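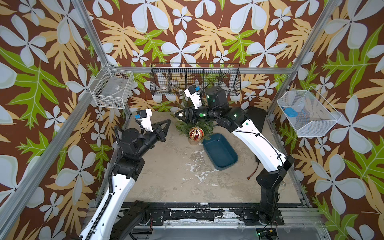

Recogida de demostraciones (robótica)

La recogida de demostraciones es el trabajo de reunir ejemplos de una tarea bien hecha para que un sistema de aprendizaje la imite después. También se le llama grabación por teleoperación, aunque yo uso el primer nombre porque incluye los casos en que se guía el brazo con la mano. Llevo bastante tiempo metida en esto y escribo la entrada desde ahí (¡aviso para quien busque fórmulas!).

Unidad básica

Cada ejemplo se llama episodio. Empieza con los brazos en reposo y acaba cuando la tarea se da por terminada o por perdida. En él se guardan las imágenes de las cámaras, las posiciones de las articulaciones, la apertura de las pinzas y una frase que dice qué se pretendía hacer. Con esa frase hay más discusiones de las que parece: Sieglinde Dreßler defiende las órdenes cortas, del tipo «guarda el adorno», y yo prefiero que se nombre también el recipiente.

Objetos y variación

En Trasby cambiamos los objetos por temporadas, y en noviembre tocan los navideños, que me encantan. Una bola brillante refleja la luz de mil maneras y rueda en cuanto la rozas, y las ramas de abeto se enredan con todo. Entre episodio y episodio se mueven las cosas de sitio, porque si la cubeta está siempre en el mismo rincón el modelo se aprende el rincón. También conviene variar el fondo: hay quien forra las paredes de la celda con papeles estampados, cuanto más chillones mejor.

Dos brazos

Con dos brazos el operador tiene que decidir cuál trabaja y cuál espera, y esa espera también se aprende. Daichi Shibata deja el brazo libre abierto y cerca; otros lo retiran del todo. Mezclar los dos estilos sin anotarlo da problemas luego.

Cantidad y descarte

Nuestra última tanda tuvo 503 episodios y descartamos 49, casi todos por pausas largas. Los fallos corregidos sobre la marcha los conservamos, y ahí Otakar Bartoš y yo seguimos sin ponernos de acuerdo. Un turno da para unos 96 episodios si la tarea es corta, con descansos, que a última hora de la tarde el pulso se nota muchísimo en las trayectorias.

Véase también: teleoperación, aprendizaje por imitación, pinza de dos dedos.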